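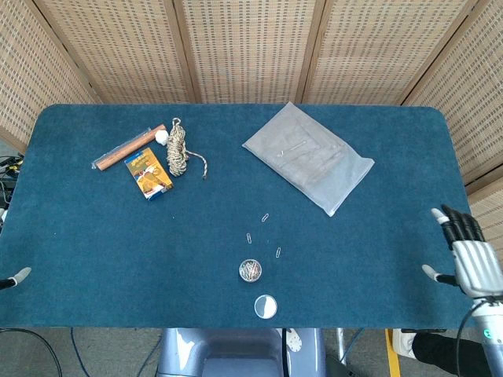 The waiting game at Mandwood

Zakhar Vasylenko has sold pigs, barley and, for one regrettable season, ostriches. These days he sells cattle, or would like to. His yard outside Mandwood holds a pen of steers that were ready for the processor in May and have been getting readier ever since, which in the cattle business is a polite word for expensive.

"They eat like my nephews," he says, leaning on a gate that has been about to be fixed for some years. "At least my nephews go home."

The holdup is a matter of hooks. The plant at Zovport, where most of the district's finished animals end up, closed one of its two chillers for a rebuild in spring. The rebuild was supposed to be done by the time anyone noticed. Everyone noticed. Bookings that used to be made with a phone call and a bit of weather talk now go onto a list, and the list has developed a personality. It moves up when you aren't looking and down when you are.

Vasylenko's steers have been bumped 3 times. On the last occasion the truck was already in the lane, with the driver finishing his sandwich. The steers had been yarded since before dawn and took the news better than their owner did.

For people who buy their beef in plastic trays, it may be hard to see why a few weeks matter. An animal sold by the carcass is paid for on a grid, a sort of multiplication table drawn up by somebody who disliked farmers at school. Weight runs along one side and fat cover along the other, and in the middle is a comfortable square where the good money lives. Stay in the square and everyone is friends. Drift over the top and the price starts coming off.

The top of the square at Zovport is 445 kilos, dressed. A steer doesn't know this. Give him grass and time and he'll sail past it with the calm of a man ignoring a parking meter. Vasylenko has tried moving his to the poorest paddock on the place, a strip of stones and thistle that his grandfather is said to have won in a card game, or lost. They gained weight there too.

The plant's livestock manager is Maarten Aerts, a tall man with a phone in each hand who gives the impression that he'd drop both down a well if one were handy. He doesn't argue with the complaints. He was raised on a dairy farm and has been on the other end of the line.

"I can kill them faster than I can cool them," he says. "A warm carcass is no use to me or anybody. So the chiller decides, and the chiller doesn't take calls."

With a single chiller running, he loses up to 40 head a day from the usual roster. He has tried a weekend shift, which the staff agreed to once and have since spoken of as one speaks of a bad wedding. He has also tried shuffling the heavy cattle to the front of the line. That pleased the people with heavy cattle. The people with light cattle, who had been waiting longer, called the plant to share their thoughts, several of them before breakfast.

There is another buyer, as there always is. Mertens, a smaller outfit on the far side of the river, has no chiller trouble and a good deal of room. It also has a price, which has been sliding at about the same speed as everyone's patience. The Mertens buyer does his rounds in a clean car and says very little. He looks over the gate, sucks his teeth and names a figure. Then he waits. Growers who swore in spring that they'd never sell to him have been seen giving him coffee.

Vasylenko gave him tea, which he considers a different matter.

The two of them didn't do business. The offer was low, and there was the ferry to think about. Cattle lose weight on a long haul, and the scales at the other end take no interest in what they weighed at home. Vasylenko did the sum on the back of a feed invoice, then did it again on the front, hoping for better. He'd come out behind either way, he decided, and would sooner be behind with people he knew.

So he waits, and buys in hay he hadn't planned on buying. His wife, Tava, keeps the accounts and has started leaving them open on the kitchen table at the relevant page. She hasn't said anything about it. The ostriches, he points out, began the same way.

Aerts says the second chiller should be running again once a compressor part clears customs. Asked which customs, he looks at one phone, then at the other, and says he's waiting to hear. Vasylenko's new booking is for the early shift, trucks in by five, heavy steers first. He has told the driver to eat his sandwich on the way.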